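Unit 5 handout: Hard floors, hard claims
Materials and Interiors, Wednesday group

Read this before the session and bring the Clodham tile leaflet with you. You don't need to learn the product names. You do need to be able to say which sentences in the leaflet could be checked and which could not.

1. What "polished" is supposed to mean

A polished tile has been ground smooth after firing. A glazed tile gets its shine from a glassy coat melted onto the surface. From standing height the two can look the same, and sellers are in no hurry to clear this up. The Iver catalog uses "polished", "high gloss" and "mirror" on facing pages for what seems to be one range. Ask how the shine was made. If the answer is "it's premium", you have not been given an answer.

The distinction matters when the floor wears. A worn glaze can show the tile body underneath, often in another color. A ground tile loses its shine along the walking routes but keeps its color, at least if the color goes all the way through. The Clodham leaflet says "color throughout" on the cover and "color-matched body" in the small print. Those are different claims.

2. Shine and cleanliness

Gloss tells you how a surface throws light back. It tells you very little about dirt. A thin film of detergent can leave a pale floor looking bright, and the same film will hold grit. The leaflet's line "looks clean longer" is probably the most truthful thing in it, if you read it slowly.

Be wary of showroom lighting too. Overhead lamps on a glossy tile give you bright patches, and the eye goes to the patches and skips the joints. Look at the grout before you look at the tile.

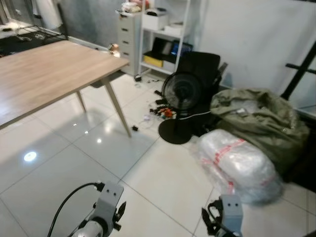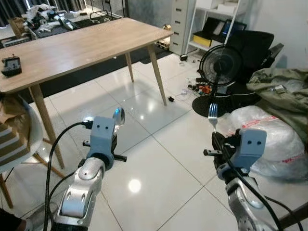
Fig. 1 and Fig. 2. Glossy pale floor tile indoors.

3. Slip figures

Most of the argument in this field is over slip, and most of it is badly conducted. A slip rating belongs to a test: a certain shoe or bare foot, a certain liquid, a certain slope or slider. Quoted without the test, it means nothing. The Judavwood brochure gives a single number for its whole range, matte and gloss together. I would not accept that from a student and see no reason to accept it from a supplier.

Note also that a new tile and a tile after two years of mopping are different surfaces. Ask for both results. You will usually get one.

4. Grit sizes and other impressive numbers

Llanos says its tiles are "finished to 800". This is a grit size, and a higher number means a finer abrasive. It describes a tool used at the factory. It does not tell you how long the finish will last, though the layout of the page invites you to think so.

The same page offers a "durability score" of 49 with no scale and no method. Out of 50? Out of 100? Treat it as decoration until somebody produces the scale.

5. For the session

Mark every number in the Clodham leaflet and write beside it what was measured, and how. Leave a blank where you can't tell.

Pick one claim you believe and find the weakest point in it. "I have one at home and it's fine" will not count as evidence, for or against.

Written notes are due in May with the rest of the folder. One page is enough.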